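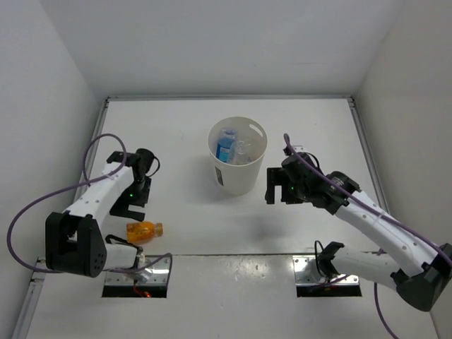 Figure 2. The two-arm bench during the bottle sorting task. Two transparent bottles are in the bin; the orange one is still on the table.

3.2 The sorting task and how the class ran it

The course project at Desberg asks student teams to make two robot arms put plastic bottles into a bin. Stated that way, it sounds like a job for a patient toddler, and several teams said so in their October proposals. Those proposals budgeted one week for picking and the remainder of the term for what one team called "advanced behaviors." We have kept the proposals on file and return to them in Section 5.

Each team taught the arms by demonstration. A student guided the pair through the task while the Stistitau logging software saved joint positions and video, and the saved runs were then used to train a policy. The teams recorded 1387 runs between them, of which 400 were set aside for testing before anyone had a chance to grow fond of them. A run began with at least one bottle outside the bin and ended when all bottles were in it, when 40 seconds had passed, or when the student on duty pressed stop. The third ending was more popular than we had planned for.

Bottles were chosen to be annoying in different ways. Clear ones give the vision system very little to look at, and a crinkled clear one gives it a different very little every time it is turned. Small colored bottles, like the orange one in Figure 2, are easy to find and then easy to knock away, especially when they lie on their side. Several teams reported excellent detection scores for bottles they never managed to lift.

The bin caused trouble of its own. It was not fixed to the table, a choice the instructors defended as realistic and the students described in other terms. A gripper that came in low could push the bin along the surface, after which the policy would go on releasing bottles over the spot where the bin used to be. It did this with great confidence. Teams that moved the bin between demonstrations had far less of this problem, and the handout had recommended doing so in a paragraph that our survey suggests was not widely read.

Having two arms was supposed to help. In most trained policies one arm did the picking and the other hovered near the bin, open and attentive, for the full length of the run. We first took this for a bug. On going through the recordings we found that it was an accurate copy of the demonstrations: students drove the arm on their preferred side and parked the other. The Niazi team was the exception. It required each member to swap sides after 20 runs, and its policy used both arms, although it sometimes sent them for the same bottle.

Final runs were scored on 28th December, a date picked by the room booking system. Attendance was better than the date deserved. Scores by team and bottle type are given in Table 3, with the Flavex team listed separately, as it retrained its policy the night before and asked us to note that the earlier version had worked.

0 Comments 20 Shares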